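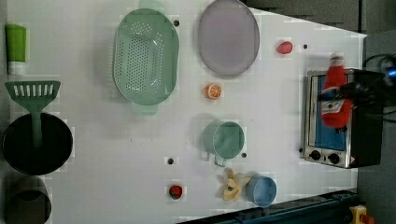 OK so I've been reading up all week on whether a robot can tidy a kitchen yet, and I have opinions. Thread!

Clearing a counter sounds like the easy chore. It's a mug, a spatula, a colander, a couple of bottles — my kids could do it (they don't, but they could).

For an arm, every one of those is its own problem. A mug on its side needs a totally different grab than a squeeze bottle. And don't get me started on colanders.

Troso says its arm put away 100 items in one demo. Great! It took 179 minutes. I could've cooked dinner and eaten it.

Camilitz is faster but only knows 6 objects so far. My junk drawer alone would finish it off.

So would I buy one? Not this year. Give me one that can unload the dishwasher and I'll clear a corner for it tomorrow.

What chore would you hand over first? Mine's pots, no contest.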